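Calirov Laundry Room to Open Its Doors to Neighbors in August

Everyday clothes care classes, a drying corner and a mending table are all part of the plan

The Calirov Laundry Room will begin a season of free drop-in classes this August, and everyone who works there is thrilled to finally say so. The classes cover washing, drying, folding and mending, and they are meant for people of any age who want their clothes to last longer and their small apartments to feel a little less crowded on wash day.

The room runs out of the ground floor of the old Grulidov building, with the entrance on the courtyard side. It has 6 washers, a long folding counter and a wall of shelves where regulars can leave soap and baskets between visits. The biggest change this year is the new drying corner, set up for air drying indoors. Dryers will still be there for towels and bedding, but socks, knits and light shirts now have a place of their own.

"I've wanted this corner for years," said Lyle Fitzsimmons, who manages the room. "People come in with one bag of wash and no balcony, and they think the dryer is the only way. Then you show them how much you can hang from one small clip hanger and they get so excited. I get excited too, every single time!"

The first class, Small Things First, is all about the pieces that go missing or wear out soonest. Bríd Hanrahan will teach it, and she plans to spend most of the hour on socks: how to sort them, how to clip them by the cuff so the toe hangs free, and how to keep pairs together from the basket to the drawer. Round hangers with clothespins will be set out for the class, and people are welcome to bring a load of their own.

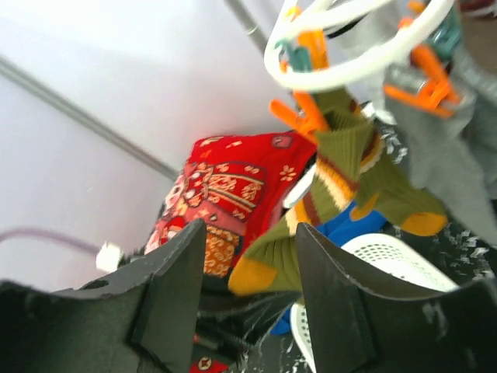 Hanrahan is a big fan of ribbed socks in bright colors, and she says they are good ones to learn on. The ribbing likes to twist when it hangs, so she teaches a quick shake and a gentle pull along the length before the clothespin goes on. Heels and toes get a look at the same moment, while the sock is already in your hand, and anything getting thin goes straight into the mending pile.

That pile leads to the second class. Colm Keogh will run the mending table, where visitors can learn to darn a heel, sew on a button or close up a side seam. Thread, needles and wooden darning eggs will be provided. Keogh likes to darn in a color that shows, though he is happy to help anyone match the yarn as closely as they please.

Later classes will take up folding for narrow drawers, hand washing wool and getting stains out of kids' clothes. Each one lasts 60 minutes and is kept small so that everybody gets a spot at the counter. Children are welcome with an adult, and the low bench by the window is being saved for them.

Classes start at 4 p.m., and the room stays open afterward for anyone who wants to finish a load or just sit and chat while things dry. No sign-up is needed for the drying and mending classes. The wool class does need one, as the sinks can only be shared by so many people, and names can be left at the front desk.

Donations of clothespins, clip hangers and odd balls of sock yarn are very welcome and can be dropped off whenever the room is open.

Contact: Kevin Hennessy, Calirov Laundry Room, Grulidov building, courtyard entrance | © Calirov Laundry Room | Back to top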